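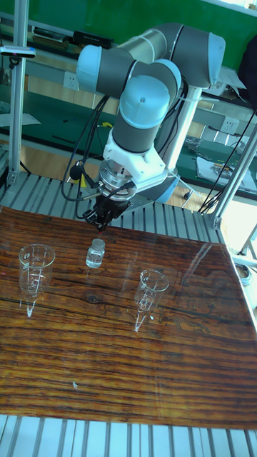
3.2 Glassware and bench layout

The survey of bench practice was carried out in the teaching laboratory at Wetdale between April and the end of the autumn term. Its purpose was to establish how vessels are set down, moved and returned during ordinary work, and how often the position of a vessel leads to a spill or a mix-up. A total of 641 placements were recorded over 15 sessions. Each session was observed by two of the authors (Dương and Mai), who kept separate written logs and compared them at the end of the day.

Three classes of vessel were included: beakers, narrow-necked bottles and measuring cylinders. Flasks with round bottoms were left out of the study, as they are kept in rings at Wetdale and are seldom placed directly on the bench. All vessels were of clear glass. Printed markings were checked before each session, and any vessel on which the scale could no longer be read at arm's length was withdrawn.

Figure 2. Clear glassware on a wood-grain board: a small bottle holding clear liquid, with a beaker to either side. The bottle stands toward the rear edge.

The arrangement in Figure 2 is referred to below as the rear-bottle layout. It was compared with a front-bottle layout, in which the bottle is placed nearest to the person working and the beakers are set behind it. Staff were told which layout to use at the start of a session but were given no other instructions on how to order their work.

Bottles and beakers were logged separately. A bottle with a narrow neck is usually gripped from above or at the shoulder, while a beaker is taken around the wall, and the space needed on each side differs accordingly. In the front-bottle layout, the sleeve or forearm passed over the open neck in 50 of the recorded placements. Cordier reported a similar pattern in his earlier notes from Drurnine, although the benches there were deeper and the vessels were spaced farther apart.

Glare from polished surfaces was noted as a separate item. Several members of staff remarked that reflections beneath a beaker made the lower markings harder to read, and that they lifted the vessel to eye level as a result. These lifts were entered in the log as placements when the vessel was set down again. The effect of surface finish is taken up in Section 3.4.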